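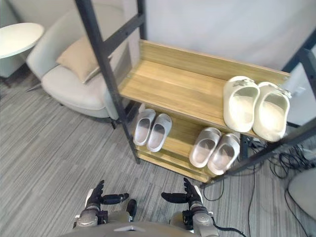
# Common Questions About Shoes, Seating and the Front Room

These answers are for anyone renting or sharing one of the Gundau apartments at Donport. They cover the shoe rack, the armchair, the office chair, the carpet and the side table. For heating, keys and trash pickup, see the building sheet in the kitchen drawer.

## Shoes

**Do I have to take my shoes off inside?**

Yes. The carpet is the most expensive thing in the room to replace, and street shoes are what wears it out. Slides and slippers are fine as long as they stay indoors.

**Where do the slides go?**

On the rack, in pairs. It doesn't matter much which pair goes on which shelf. Thick-soled slides are easier to put away on the flat top shelf. The lower shelf is set at an angle, and the thinner molded kind sits well there.

**Can I put boots on the rack?**

Short ones, if they are dry. Tall boots tip over. Put wet boots on the rubber tray in the hall closet and leave them there overnight.

**Are the slides for guests?**

Guests may use any of the gray ones. Please rinse them in the tub before you leave and stand them on end to dry. Slides with a charm or buckle on the strap should be wiped with a damp cloth, not soaked.

**How do I clean pale slides?**

Warm water, a drop of dish soap and an old toothbrush. Do the footbed first, then the strap, then the sole. Don't use bleach on off-white soles. It can turn them yellow. Keep them off the radiator while they dry.

**The rack wobbles. What should I do?**

Take everything off and check the bolts where the shelves meet the black frame. The hex key is taped inside the hall closet door. Snug each bolt a little at a time, going around the rack twice. If it still rocks, the trouble is usually the carpet under one foot, and moving the rack an inch fixes it.

**Can I stand or sit on the rack to tie my laces?**

No. Use the armchair.

## Armchair and side table

**Can the pillow cover be washed?**

Yes, on cold, turned inside out. Hang it up to dry. The dryer takes the sheen off.

**What about spills on the gray armchair?**

Blot with a dry towel right away. Then use plain water on a white cloth, working from the outside of the spot toward the middle. If a mark stays, write to the Horkdale office before trying a stain remover. We have had more damage from stain remover than from coffee.

**Is the white table safe for hot mugs?**

Use a coaster. Heat leaves rings on the top, and they don't come out.

## Office chair

**My chair sinks while I'm sitting on it. Can I fix it?**

That is nearly always the gas lift, the column between the seat and the base. It can't be refilled or repaired, and you should not try to open it. Report it and we will bring another chair. In the meantime you can use the chair at its lowest setting.

**How do I look under the seat without hurting my back?**

Lay a towel down, tip the chair onto its side and work from there. Keep your fingers away from the mechanism while you move the seat.
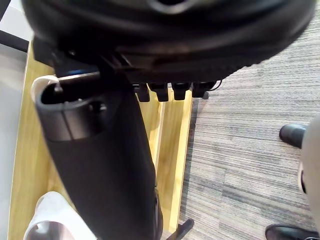

Before you report a problem, check for hair, thread or carpet fuzz wound around the base or the casters. Pull it out with tweezers. Wipe the column with a dry cloth only, and don't oil it. Oil collects dust and ends up on the floor.

**What does the lever do?**

On most of the chairs, lifting it while you are seated lowers the seat, and lifting it while you stand lets the seat rise. A few of the older Brunton chairs have a second lever for tilt. If the back will not stay upright, try that one before anything else.

**Is there a weight limit?**

Go by the label on your own chair. If the label is missing, ask us and we will look up the model.

## Carpet

**How often should I vacuum?**

Once a week, and under the shoe rack every second week. Lift the rack to move it. Dragging the metal feet pulls loops.

**There are dents where the furniture stood. Will I be charged?**

No. Put an ice cube on the dent, let it melt, and brush the pile up with your fingers when it has dried.

## Reporting and charges

**How do I report something broken?**

Call extension 1107 before 4 p.m. or leave a note in the Horkdale mailbox. Say which apartment you are in and which item it is. Small repairs are normally done within 8 days.

**What does the $200 deposit cover?**

Burns, tears, missing parts and stains that need a professional cleaner. Ordinary wear on shelves, cushions and chair arms is not charged.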